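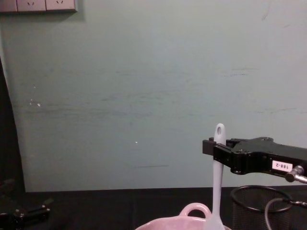
Attachment 1: bench, wall and spatula, ticket 173

Ticket 173
Site: Herath, second-floor kitchen
Subject: Grey marks on wall behind black bench, request for full repaint
Raised by: Shanthi Mridha
Picked up by: Pranab Patwary
Priority: Low (changed from High, see below)

Shanthi Mridha, Monday 9:10
The wall behind the black bench has grey streaks right across the middle and white specks over on the left side. Trandlow came through, had a look and say it's moisture coming through the paint. They've quoted $2,708 to strip, seal and recolour the whole wall. Can you approve so they can book it in? Photo attached.

Pranab Patwary, Monday 9:42
Not approving that yet. Did Trandlow put a meter on the wall, or did they just look at it? The streaks in your photo run horizontally. I've seen a fair few damp walls and I'd want some explanation of why this one has gone sideways. They look like scuffs to me. There's a thin dark line just above bench height as well, and the quote doesn't mention it.

Shanthi Mridha, 10:05
They just looked. The bloke said he could tell from the colour.

Pranab Patwary, 10:11
Right. Please try the following and write down what you get:
1. Damp cloth, a drop of dish soap, one grey streak only. Wipe, let it dry, look again.
2. Fingernail on one of the white specks. Does it flake off, smear or stay put?
3. Run a dry tissue along the dark line.
Keep the wet cloth well away from the power outlets up top. Move the pink bowl and the wire mesh basket off the bench first, and don't use that spatula as a scraper. The last person who "gently lifted" a mark at Bundia took the paint with it.

Shanthi Mridha, 11:30
1. Streak came off, mostly. Faint shadow left.
2. Specks flaked off. Looks like dried batter or icing? Two wouldn't budge.
3. Tissue came away grey and a bit greasy.

Pranab Patwary, 11:48
So the moisture has been coming through the paint as icing. I'll put that to Trandlow.
To be fair to them, a clean streak doesn't prove the wall is dry. I'll bring the meter over at 3 and take readings low down, behind the bench and over by the dark strip on the left, where I can't make out a thing in the photo.

Pranab Patwary, 15:25
Readings normal at all three spots. The paint is slightly uneven to the touch, but I'd call that an ordinary roller job. The dark line is grime. Half of it is gone after one pass with sugar soap.

Shanthi Mridha, 15:40
Vostunow sell a wipe-on wall coating for $60 that's meant to stop marks for good. Worth a go?

Pranab Patwary, 15:52
Meant to by whom? If you want to test it, do a patch the size of your hand down near the bench and leave it till the end of April. I'm not putting it on the whole wall on the strength of a label.

Status: Quote declined. Second sugar soap pass booked. Ticket stays open pending patch test.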